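Minutes of the general meeting of the Honkanen house association

Date: Jun 24, 2018
Place: Common room, ground floor
Chair: Jouko Savolainen
Minutes: Iqra Marwat

1. Opening

The chair opened the meeting at 2 p.m. and welcomed the members, also those who moved into the house after the March meeting. The notice of the meeting was sent in time by mail and was also hanging by both entrance doors. There was no remark on it. The agenda was accepted with one change: the point on the bicycle cellar was moved before the point on the garden, as two members had to leave early.

2. Minutes of the March meeting

The minutes were read through. Under point 6 it was written that the stairwell lamps will be changed "before Easter". The correct wording is "after Easter". With this correction the minutes were accepted.

One member asked if the minutes could in the future be sent sooner than one week before the next meeting. The secretary will try to do it. It was reminded that the minutes are written in English because not all the households read the same language, and that everybody may send corrections if something is not expressed well.

3. Roof and gutters

The chair reported on the roof. The firm Zatham visited in the spring and looked at the whole roof on the street side and half of the yard side. The yard side could not be finished that day on account of wind. Their letter says that the roof itself can wait, but the gutter over staircase B is badly fixed and should be repaired before autumn.

A second offer was asked from Stidus. Stidus offers the gutter work only together with painting of the eaves, and this makes their offer higher. Several members thought that the eaves will need paint anyway. Others answered that the eaves were painted when the windows were renewed and that they look good from the ground. There was a long discussion on this, and it was difficult to come to an end.

Decided: the gutter over staircase B will be repaired by Zatham. The painting of the eaves will be taken up again next year. The chair will ask Zatham to finish the check of the yard side in the same visit.

4. Water

The water use of the house has gone up compared with the same months of last year. The chair suspects the toilets, and asks every household to listen if the water is running in the tank at night. A running tank should be told to the chair, and the association pays the new seal. The work of changing it is for the household to arrange.

The member from the top floor of staircase A told that her hot water takes very long to arrive in the morning. The same was said from the top floor of staircase B. The chair will ask the plumber if the circulation pump is set correctly. No decision was needed.

5. Bicycle cellar

The cellar is full again. Many of the bicycles have flat tires and it seems that they have not been moved for a long time. It was proposed to do as in the previous house of one member: every bicycle gets a paper label, the owner writes the name and apartment on it, and what has no name by the end of summer is moved to the storage behind the laundry.

It was asked what happens then with the bicycles in the storage. Some wanted to give them away at once. The chair preferred to keep them there through the winter – people travel, and somebody can be away for a whole semester. This was accepted.

Decided: labels will be hung in July. Children's bicycles and sleds get a label as well. Baby carriages are not included, but they must not stand in front of the electricity cabinet.

A new lock for the cellar door was also discussed. The model Standar was suggested, as it fits with the present keys. The price is 115 for the lock, without fitting. Accepted without vote.

6. Garden and yard

The two apple trees were cut in spring and look well. The currant bushes by the fence have been taken over by weeds, and there was a wish for a common work afternoon. The date will be put by the doors. The association offers coffee and grilled sausages, also vegetable ones.

The grill was left uncleaned on more than one occasion. The members are asked to brush it after use and to put the cold ashes to the metal bucket, not in the compost. The compost itself was discussed shortly. Citrus peels are allowed in small amounts, bones are not allowed.

There was a complaint about ball games against the wall of the laundry. The parents present promised to speak with the children. It was said by others that the yard is for children too and that a ball in the afternoon is not a big problem. No new rule was made. The quiet time begins at 10 p.m. as before.

7. Common room

The room can be reserved by all households. The fee for a private party was until now 40 for an evening. It was proposed to make it lower on weekdays, but the cleaning costs the same on every day, so the fee stays. For study, handicraft and meetings of the house the room is free.

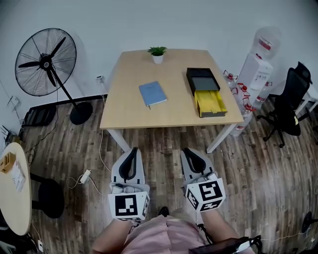 Reservations are made with the secretary at the latest two days before. If the reservation is not needed any more, it should be canceled, so that another household can take the time. On two Saturdays in the spring the room was reserved and stayed locked all evening.

The dishwasher in the kitchen corner leaves the glasses gray. The secretary will buy salt for it. It was also wished to have more hooks for coats by the door. A member from staircase B has hooks left from his own hall and gives them to the house, for which the meeting thanked him.

8. Economy

The chair presented the accounts until the end of May. Heating was more expensive than planned because of the cold March, and snow clearing also. On the other side the insurance came out cheaper. The monthly payment will not be changed this year. A member asked for a written list of the larger repairs that are expected in the coming years, so that the households can prepare. The chair agreed that this is a good wish and will bring a first version to the autumn meeting.

9. Other matters

– The name plates in staircase A are not up to date. New names to the secretary, in block letters.
– Smoking on the balconies was brought up. The smoke goes into the bedrooms above when the windows are open. The members are asked to take it in consideration.
– A key with a green ribbon was found by the mailboxes and can be asked from the chair.

10. Closing

The next meeting is in autumn. The chair thanked the members and closed the meeting at 4:15 p.m.

In record,
Iqra Marwat

Checked,
Jouko Savolainen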